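Living > Small Spaces > Interviews

Last updated in March

Noemi Tillman sorts other peoples tables for a living. Tables, mostly. Drawers if she has to. We got her on the phone between two jobs, kettle going in the background.

"Everyone wants to start with the closet," she says. "Don't. Start with the one surface you use every day." Her rule: small stuff goes in a long open box, no lid, parked at one end of the table. A color you'd never lose. Pink is fine. Pink is great.

Why no lid? "A lid is a door. People stop opening it." She tried lids with a client, Mwende Athumani, who went right back to piling things next to the box. Two weeks, tops. Lids came off, piles went away.
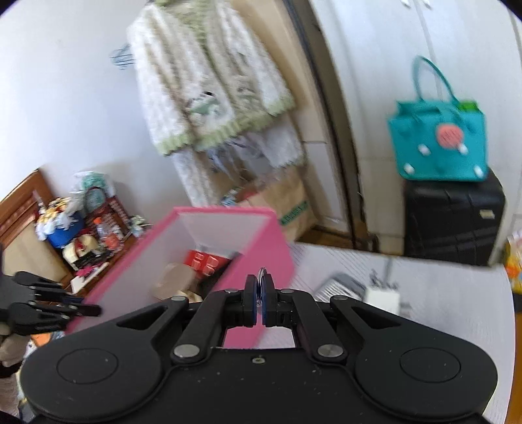

How long should one table take?

Up to 30 minutes, Tillman says, and then you stop, even if theres stuff left over.

Clothes are their own fight. She hangs the cardigan on the wall while she works so it doesn't end up on the chair. "Knits on a chair, thats how it starts." Packages go in the far end of the box, loose bits up front where you can reach. No labels. She used to label everything, back when she worked at Hultent, and hated it.

And the stuff with no home? "Leave it on the table overnight. You'll know by breakfast."

1,958 shares | 30 comments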